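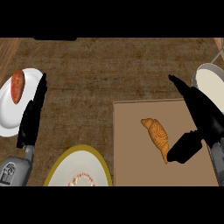

第2章 両腕の取り付けと食卓シーンでの動作確認

この章では、Stisteroの両腕キットを自宅または共同工房の作業台に取り付け、シミュレータZosteoの中で同じ配置を再現し、食卓シーンで操作を確認するまでを扱います。アーム単体の組み立てと配線は前の章で済んでいるものとします。実機で物をつかむ作業は次の章です。

用意するもの
・組み立て済みのLagosアーム(左腕用、右腕用)
・天板固定用クランプと当て板
・電源ユニット、非常停止ボタン、付属ケーブル一式
・操作用パソコン(ZosteoとSitavusをインストールしたもの)
・メジャー、水平器、六角レンチ、マスキングテープ
・筆記具と設定記録シート

本書では、シミュレータをZosteo、アームに指令を送る制御ソフトをSitavusと呼びます。左右は、作業台の手前に立って奥を向いたときの左右です。アームのラベルもこの向きに合わせてあります。

注意
作業が終わるまで、電源ユニットのプラグはコンセントから抜いておいてください。電源を入れる手順には、その旨を明記してあります。

作業台の準備

1. 作業台の上を片付け、天板を乾いた布で拭きます。
2. 天板の手前側に体重をかけ、がたつきがないか調べます。がたつく場合は脚のアジャスターを調整してください。折りたたみ式の机は使えません。
3. 水平器を左右方向と前後方向に置き、気泡が目盛りの内側に収まることを確かめます。
4. 天板の手前の縁に沿ってマスキングテープを貼り、左右の中心に印を付けます。
5. 中心の印から左右に同じ距離を取り、ベースの取り付け位置に印を付けます。左右のベース中心の間隔は635 mmです。
6. 両方の印の間をもう一度測り、値を設定記録シートの「ベース間隔」の欄に書きます。

メモ
天板の幅が足りないときは、間隔を狭めてもかまいません。その場合は、実際に測った値を後の手順でZosteoに入力します。シミュレータと実機の間隔が食い違ったまま使うと、両腕を近づける動作で指先どうしが接触するおそれがあります。

メモ
共同工房の作業台を借りる場合は、クランプの使用と天板への養生の貼り付けについて、先に工房の利用規則を確認してください。毎回取り外して帰る方は、マスキングテープの位置を天板の端からの距離で控えておくと、次回の取り付けが早く済みます。

アームの取り付け

1. 天板の裏側に当て板を当てます。当て板のゴム面を天板に向けてください。
2. 左腕のベースを印に合わせて置き、クランプを仮締めします。アームは折りたたんだ姿勢のままにします。
3. ベース前面の線が天板の縁と平行になっているか、メジャーで左右の端を測って確かめます。
4. クランプを本締めします。六角レンチの短いほうを手に持ち、止まるところまで締めてください。長いほうを持って締めると、木の天板がへこみます。
5. 右腕も同じ手順で取り付けます。
6. ベースを両手で持ち、前後左右に揺すります。動くようなら当て板の位置を直し、締め直します。
7. 各アームの手首を手でゆっくり回し、ケーブルが引っ張られないことを確かめます。手首の付け根でケーブルが張る場合は、ケーブルクリップを一つ下の穴に移します。

注意
アームを伸ばした姿勢でクランプを緩めないでください。アームが手前に倒れ、指を挟むことがあります。

注意
グリッパーの指は、電源が入っていなくても手で押すと閉じます。指の間に手を入れたまま手首を回さないでください。

非常停止ボタンの配置

1. 非常停止ボタンを、操作する人の利き手側、アームの届かない場所に置きます。
2. 裏面の粘着パッドの保護紙をはがし、天板に固定します。共同工房では、粘着パッドの代わりに付属の小型クランプを使います。
3. ボタンのケーブルを電源ユニットの「STOP」端子に差し込みます。
4. ボタンを押し込み、右に回して戻します。引っかかりがないことを確かめます。

二人で作業するときは、一人がボタンの前に立ち、もう一人がパソコンを操作します。役割を途中で入れ替える場合は、先にボタンを押してアームを止めてください。

Zosteoでのシーンの読み込み

ここからは操作用パソコンでの作業です。アームの電源はまだ入れません。

1. Zosteoを起動し、「プロジェクト」から「新規」を選びます。
2. ロボットの種類で「Lagos 両腕」を選びます。
3. 「ベース間隔」に、設定記録シートに書いた値を入力します。単位はミリメートルです。
4. 「天板の高さ」に、床から天板の上面までの値を入力します。
5. 「シーン」の一覧から「食卓」を選び、「読み込む」を押します。
6. 読み込みが終わるまで待ちます。初回は素材データの展開があるため、画面がしばらく止まったように見えることがあります。ウィンドウを閉じないでください。

食卓シーンは、濃い茶色の木の天板に皿と食べ物を並べた練習用の配置です。左腕のそばに白い楕円の皿とサツマイモ、右腕のそばにまな板とクロワッサンがあります。両腕の間の手前側には、黄色い縁の丸い皿が置かれています。本章の練習では、この丸い皿をクロワッサンの置き場所に使います。

読み込んだら、次の点を確かめてください。
・左右のアームが両方とも表示されている
・食べ物が皿やまな板に沈み込んでいない
・画面下の状態表示が「停止中」になっている

食べ物が沈み込んでいるときは、「物理」メニューの「初期配置に戻す」を実行します。それでも直らなければ、「天板の高さ」の値を見直してください。センチメートルで入力した場合によく起こります。

視点の調整

1. 画面右上の「視点」から「操作者」を選びます。
2. マウスの中ボタンを押しながら動かし、両方のグリッパーとまな板が一度に見える位置に合わせます。
3. 「視点を保存」を押し、名前を付けます。
4. 一度「全体」に切り替え、保存した視点に戻ることを確かめます。

メモ
操作者の視点では、グリッパーが手前の物や奥の皿を隠すことがあります。指先とクロワッサンの隙間が分かりにくいときは、「補助視点」を有効にし、横からの小窓を表示してください。小窓は画面の好きな隅に移動できます。

Sitavusとの接続(シミュレーションのみ)

1. Sitavusを起動します。
2. 接続先で「シミュレータ」を選びます。「実機」は選ばないでください。
3. 「接続」を押します。左右のアイコンが灰色から緑色に変われば接続できています。
4. 速度の上限を75%に設定します。
5. 「左腕」タブを開き、「待機姿勢へ」を押します。Zosteoの画面で左腕だけが動くことを確かめます。
6. 「右腕」タブでも同じ操作をします。
7. 左のボタンで右腕が動いた場合は、「設定」から「左右の割り当て」を開き、「入れ替え」を押してから手順5に戻ります。

注意
左右の割り当ては、シミュレータの中で必ず直しておいてください。この設定は実機にも引き継がれます。

グリッパーの開閉確認

1. 「右腕」タブの「グリッパー」のつまみを「開」の端まで動かします。
2. 表示が落ち着くのを待ち、「閉」の端まで動かします。
3. 左腕でも繰り返します。
4. 開いたときの値が93%に届かない場合は、「較正」を押し、画面の指示に従います。
5. 較正のあと、もう一度開閉して値を確かめ、設定記録シートに書きます。

開閉の途中で指が細かく震えるときは、Zosteoの「物理」メニューで「計算間隔」を一段細かくします。パソコンの動作が重くなったら元に戻し、かわりに補助視点を閉じてください。

クロワッサンを皿に移す

手動操作の練習です。右腕だけを使います。左腕は待機姿勢にして、「固定」にチェックを入れておきます。

1. 「右腕」タブで「手先操作」を選びます。
2. 速度の設定を「低」にします。
3. グリッパーを開き、クロワッサンの真上に移動します。まだ下げません。
4. 手首を回し、指がクロワッサンの長い方向を横から挟む向きになるように合わせます。
5. 補助視点を見ながら、指先がまな板に触れない高さまで下ろします。
6. 「グリッパー」のつまみを少しずつ「閉」に動かします。力の表示が黄色になったところで止めます。
7. 真上に持ち上げます。持ち上げる前に横へ動かさないでください。
8. クロワッサンの下側がまな板の縁より高くなったら、黄色い縁の皿の上まで左に移動します。
9. 皿の内側に下ろし、グリッパーを開きます。
10. 真上に引き上げ、「待機姿勢へ」を押します。

うまく挟めないときは「初期配置に戻す」で最初の状態に戻し、手順1からやり直します。何度戻しても、保存した視点と較正の値は消えません。

力の表示が赤くなった状態で持ち上げると、物が指の間から弾け飛ぶことがあります。シミュレーションでは配置を戻せば済みますが、実機では皿を割る原因になります。黄色で止める操作に慣れてから先に進んでください。

左腕でサツマイモをつかむ

左腕の練習も、操作の流れは同じです。異なる点だけを記します。

・右腕を待機姿勢にして「固定」にチェックを入れ、左腕の「固定」を外します。
・サツマイモは細長いため、端を挟むと持ち上げたときに回ります。中ほどを挟んでください。
・楕円の皿の縁に指先が当たりやすいので、開き具合を狭めてから下ろします。
・持ち上げたあとは、元の皿に戻します。移動先の皿は使いません。

皿が指に押されて動いた場合、Sitavusの記録には「接触」と表示されます。接触が出なくなるまで繰り返してください。

動作の記録と再生

1. 「初期配置に戻す」を実行します。
2. Sitavusの「記録」を押し、クロワッサンを皿に移す操作を最初から行います。
3. 待機姿勢に戻ったら「記録終了」を押します。
4. 記録に名前を付けて保存します。日付だけの名前にすると、後で左右どちらの練習か区別できなくなります。「右_クロワッサン_皿へ」のように、腕と対象を入れてください。
5. もう一度「初期配置に戻す」を実行し、「再生」を押します。
6. 再生の間はマウスとキーボードに触れず、最後まで見届けます。

メモ
記録は、そのときの物の配置を前提にしています。クロワッサンの位置を変えてから再生しても、アームは元の位置へ向かいます。配置を変えて練習したいときは、新しい記録を作ってください。

メモ
共同工房のパソコンを使う場合、記録の保存先は自分のUSBメモリにします。標準の保存先に置いたファイルは、ほかの利用者からも見え、上書きもできます。

電源投入と実機の待機姿勢

シミュレーションでの確認がすべて終わってから行います。天板の上に食器や工具を置かないでください。

1. 非常停止ボタンを押し込んだ状態にします。
2. 電源ユニットのプラグをコンセントに差し、スイッチを入れます。
3. 左右のアームの表示灯が橙色に点灯することを確かめます。
4. Sitavusで「切断」を押し、接続先を「実機」に変えて「接続」を押します。
5. 速度の設定を「低」にします。
6. アームの届く範囲に人がいないことを声に出して確認します。
7. 非常停止ボタンを右に回して戻します。表示灯が緑色に変わります。
8. 「左腕」タブで「待機姿勢へ」を押します。止まるまで待ちます。
9. 「右腕」タブで「待機姿勢へ」を押します。
10. 両腕が止まったら、非常停止ボタンを押し込み、表示灯が橙色に戻ることを確かめます。

注意
左右を同時に動かす「両腕」タブは、この章では使いません。

警告
異音、焦げたにおい、表示灯の赤い点滅のいずれかに気付いたら、すぐに非常停止ボタンを押し、プラグを抜いてください。プラグを抜いたあともモーターの外側が熱い場合があります。冷めるまで触れないでください。

困ったとき

Zosteoの画面でアームが表示されない
ロボットの種類が「Lagos 単腕」になっていないか確認します。種類は後から変更できないため、プロジェクトを新しく作り直してください。

Sitavusのアイコンが灰色のまま変わらない
Zosteoが先に起動しているか確認します。両方を終了し、Zosteo、Sitavusの順に起動します。セキュリティソフトが通信を止めている場合は、許可の一覧に両方を加えます。

アームが動き出す前に「範囲外」と出る
手先の目標がアームの届かない場所にあります。「待機姿勢へ」を押してから操作し直してください。ベース間隔の入力ミスでも同じ表示が出ます。

クロワッサンが指をすり抜ける
計算間隔が粗すぎます。「物理」メニューで一段細かくします。

再生のたびに置く位置がずれる
再生の前に「初期配置に戻す」を実行したか確認してください。実行してもずれる場合は、速度を下げて記録し直します。

実機の片腕だけ表示灯がつかない
電源を切り、プラグを抜いてから、ベース背面のコネクタを差し直します。左右のケーブルを入れ替えて症状が反対側に移るなら、ケーブルの不良です。

片付け

1. 両腕を「収納姿勢へ」で折りたたみます。
2. 非常停止ボタンを押し込みます。
3. Sitavusで「切断」を押し、SitavusとZosteoを終了します。
4. 電源ユニットのスイッチを切り、プラグを抜きます。
5. クランプを外す場合は、アームを片手で支えながら緩めます。
6. 当て板の跡と粘着の残りを布で拭き取ります。
7. 設定記録シートをキットの箱に戻します。

箱に入れるときは、グリッパーに保護キャップをかぶせ、手首を上に向けて収めてください。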